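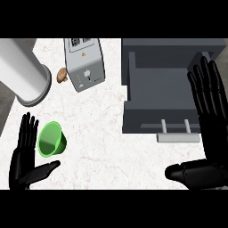

Duas mãos de robô e um copo verde numa bancada de mármore, tudo feito no computador.

Já reparaste como pegas num copo? Esticas a mão, fechas os dedos e pronto, nem pensas nisso! Para um robô é uma trabalheira. Eu passo os dias a experimentar mãos de robô, no projeto Lollen, e hoje conto-te como é que isso se faz.

Primeiro segredo: começamos numa cozinha a fingir, chamada simulação, parecida com um jogo de vídeo. Se o robô deixar cair o copo, não há cacos para varrer (que alívio!). A nossa cozinha chama-se Gratel e tem bancada, torradeira e até um cogumelo pequenino.

Segundo segredo: a mão importa muito. No Lollen comparamos 3 maneiras de fechar os dedos:

1. A pinça. Só usa o polegar e um dedo. É boa para coisas fininhas, como um lápis.

2. O abraço. Os dedos todos dão a volta ao objeto. Com um copo costuma ser a minha preferida, mas é preciso cuidado com a força, senão um copo de papel fica logo amachucado.
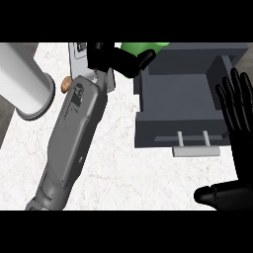

3. A concha. A palma fica virada para cima e o objeto pousa lá dentro, como quando bebes água com as mãos.

E depois é repetir, repetir, repetir. No mês de julho fizemos 1 015 tentativas e em 335 o copo foi parar ao chão. Parece muito, eu sei! Mas cada queda ajuda-nos a acertar o controlador, que é o programa que diz a cada dedo quando deve mexer e com quanta força.

Experimenta em casa

Pede a um adulto um copo de plástico e tenta levantá-lo de 4 maneiras: com dois dedos, com três, com a mão toda e com as costas das duas mãos. Agora faz tudo outra vez de olhos fechados. Ficou mais difícil, não ficou? Um robô sem câmaras também tem de se arranjar assim, só pelo toque. Aponta num papel qual foi a maneira que correu melhor e experimenta a mesma com uma meia enrolada.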